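Grade the Log, Not the Stack

October 6, 2026

The automation course at Skaltham has a final project that has not changed in years. Teams of 2 get a simulated arm, a simulated table and some tumblers, and must write a controller that puts one cup inside another. The grade is the share of trials that succeed. I have taught the lab section long enough to think this is the wrong measure, and I would like it changed before the November review.

My objection is to what the number rewards. A simulator will run the same start state as often as it is told to. A team that finds a lucky approach angle can tune it against fixed cup positions until it passes every trial, and will learn very little about grasping. Last term the best score in the class went to a controller with 11 hard-coded waypoints. It read the cup pose once, at startup, and never again.

Deividas Liepiņa, who runs the lecture half of the course, disagrees with me. His position is that a success rate is cheap to compute and hard to argue with, and that students need one clear target. I accept the first part. We have 431 submitted runs on the server and one teaching assistant to read them.
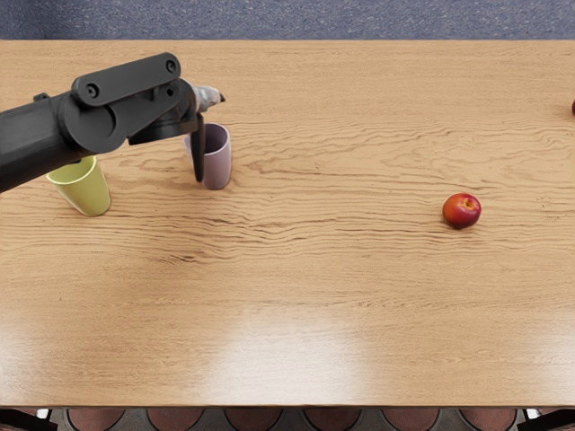

Consider what happens in the last few centimeters of an approach. One finger has to go down beside the rim of the cup without pushing it. If the wall is tapered, contact height matters, and a pose error that was harmless higher up turns into a sideways shove. Students who log finger position and contact force at each step see this within an hour. Students who log only pass or fail see a cup on its side and change a gain at random.

The Drusevau group at our partner school grades differently. Each team hands in its step log along with three failures of its own choosing, each with a cause and the evidence for it. The success rate is still reported – it counts for a small part of the mark. Start positions are drawn fresh for every graded trial, so the waypoint trick does not survive.

I would copy that with two changes. First, cap the trials at 700 per team, so that nobody wins on compute. Second, require that one of the failures involve an object the arm was not meant to touch. Collisions with a neighboring cup are common and are almost never written up, as our current script does not check for them.

The cost is grading time. My estimate is one extra hour per team, and I am willing to do it for my own section. The script changes are small and are already in my branch. Comments should go to the course list before the review.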